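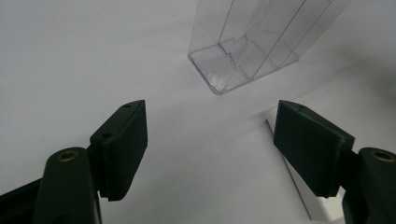
Cirkard Hand-Held Gripper Kit: Review

By Areti Stefanou

Filed under: Data collection, Hardware

The Cirkard is a hand-held gripper for recording manipulation demonstrations. You hold it, you do the task with it, and the camera on top and the width sensor inside log what you did. The recordings then go to whatever policy you are training. We bought ours to collect container and small-parts tasks at our workshop in Brerkstead, and it has been in use most working days for 3 months. I paid the list price and Cirkard has not seen this review.

What you get

The kit comes in a foam-lined case. Inside are the gripper body with the trigger handle, one pair of fingers with pads fitted, a spare pair of pads, the camera with its bracket, a USB cable, a bag of screws and two hex keys. There is a printed calibration board. There is no printed manual. The PDF is good on assembly and thin on everything after it.

You supply the computer. We use a laptop on a cart beside the table. A small single-board machine on a belt would work too, and I know of one group that does it that way, but I like being able to see the camera view on a real screen between takes.

Assembly

It took me one afternoon, including a wrong turn with the camera bracket, which will go on backwards if you let it. The finger base blocks have brass threaded inserts set into the plastic, and this is the part of the build I would praise first. On our older gripper, made by us from a set of shared drawings, the screws went straight into printed plastic. Every pad change wore the hole a little more and by the end we were using glue. The Cirkard inserts have been through plenty of pad changes and still bite properly.

Do not overtighten them. The PDF gives a torque figure that I doubt many buyers will have the driver to check. Finger tight and then a small turn has been fine.

The fingers

The pads are dark, flat and a bit rubbery to the touch, with the top corner cut at an angle. The flat face is what matters. It gives the same contact on a box wall as it does on a bottle, and the angled top lets you get down beside an object without the pad catching on whatever is next to it.

Grip is good on cardboard, painted metal and most plastics. On very thin glossy plastic it is only fair. Clear organizer boxes, the kind with dividers inside, flex when you squeeze them, and if you come in high on the wall the wall bends in and the box tips. Come in low, near the floor of the box, and it holds. This took our operators a while to learn and it shows in the early recordings.

The pads pick up dust. Wipe them at the start of each session with a damp cloth and let them dry. Ours lost some grip after a couple of weeks when we forgot to do this, and we wrongly blamed the trigger.

The pads will wear at the tips before they wear anywhere else. We are on our second pair. Replacement pads come in a pack from Cirkard and cost more than they should. The mounting holes are a plain pattern, so cutting your own from sheet is possible, but then you have changed the contact surface halfway through a dataset. I would not do that.

The camera

The camera looks down past the fingers at the table. Both pads stay in view when they are open wide, and you get the space between them, which is where the work happens. The lens is wide enough that you see the target early in the approach. The cost is that tall objects run out of the top of the picture when you are close to them. For a low tray this makes no difference. For a tall clear box it can mean that the last part of the approach is recorded with the upper rim out of view.

We dealt with this by starting each take farther back and pausing for a moment before going in. If the starting view shows the whole object, the later part seems to be less of a problem in training. I say "seems" on purpose. We have not run a clean comparison.

Exposure is automatic by default. Turn that off. On a white table the automatic setting pulls everything down to gray and then drifts when your arm's shadow crosses. Fix the exposure once the lights are on and leave it. The setting is in the second tab of the recorder, under a heading that does not mention exposure at all.

Tracking

Position comes from the camera and the motion sensor together, worked out after the session. The software needs things to look at. A bare white table is the worst surface you can offer it, and our first batch on one had takes where the path jumped sideways by a hand's width for no reason. The recorder marks these as failed if the jump is large. It does not mark the small ones.

What helped:

Put some fixed clutter at the back of the work area, outside the reach of the task. A corkboard with printed pages on it worked for us.

Do the mapping pass slowly. The PDF says to wave the gripper around the space. Walk it around the table at two heights and take your time.

Do not move the table after mapping. Also do not let anybody lean on it.

After that the failed takes dropped to a level we could live with. Clear plastic still gives trouble when it fills most of the view. The highlights on the edges move as you move, and I think the tracker sometimes takes them for fixed points.

Recording software

The recorder is called Closodness, and it is a separate download. It starts and stops takes with a double press of the trigger, which you can do without putting the gripper down. That one feature saves more time than anything else in the kit. With the old setup one person held the gripper and another sat at the keyboard.

Each take gets a number and a free text field. There is no way to set a task name once and have it carry over to the next take, so we type it in later with a script. There is a review screen where you can play a take back and mark it keep or drop. Playback is smooth. Scrubbing backward is not.

It crashed on us a few times in the first weeks, always when the disk was nearly full. No finished takes were lost. A warning would have been nice.

Export gives you video, gripper width and pose, with timestamps that line up. I checked the alignment by tapping the fingers on the table and comparing the tap in the video with the jump in the motion data, and it was good enough that I stopped checking.

Comfort

The weight sits forward of the hand. For short sessions you will not notice. By the end of a long one you will feel it in the wrist, and the takes get sloppier. Operators start to drag the fingers along the table between the approach and the grasp, and a policy will copy that as readily as it copies anything else.

We settled on blocks of 40 takes and then a change of operator. With shorter blocks people had no time to find a rhythm. With longer ones I was dropping too many from the end of the block.

The trigger spring is stiff. My hands are small and I would like a softer one. A colleague with large hands thinks it is right as it is. Left-handed use is fine, although the cable comes out on the side where it rubs your forearm. Tape it along the handle.

How the data turned out

Our main task was picking up a divided organizer box and setting it down on a marked spot. The policy trained on the Cirkard takes learned the approach well and the release well. The grasp was the weak part at first, with the fingers closing too high on the wall, just as our operators had done in week one. We threw out most of the early takes and recorded new ones with the low grasp, and the arm got a good deal better at it.

That is no fault of the tool. I mention it for anyone who is about to hand the gripper to new people and keep everything they record. Have each person do a practice block and delete it.

One thing to plan for: the robot has to carry the same fingers as the hand-held unit. Cirkard sells a matching set with a flange plate, and it is not in the kit. Ours took a long while to arrive. Order both at once.

Compared with the Vlachopoulos

We had a Vlachopoulos gripper on loan before buying. It is lighter, the trigger is softer, and the handle is better shaped. Its fingers are curved, and they are nicer on cups and bottles. The camera is narrower, though, and one of the fingers blocks part of the object when the grip is nearly closed. The recorder needs a keyboard to start each take. If most of your tasks are with round things and you have a second person to run the laptop, look at it seriously. For boxes and trays I prefer the Cirkard.

Support

I wrote to them twice. The question about the bracket was answered the same day with a photo. The question about small tracking jumps got a reply asking me to update the software, which I had already done, and then a longer reply that was more useful and is where the advice about two heights came from.

Good

Brass inserts in the finger blocks. Double press to start and stop. Flat pads that are easy to reason about. Aligned export.

Not so good

Front-heavy. Costly pads. Tracking on plain surfaces. No task name carry-over. Robot-side fingers sold separately.

Rating: 3 out of 5. I would go to four if the tracker flagged the small jumps. We are keeping ours and have a second one on order, along with two packs of pads.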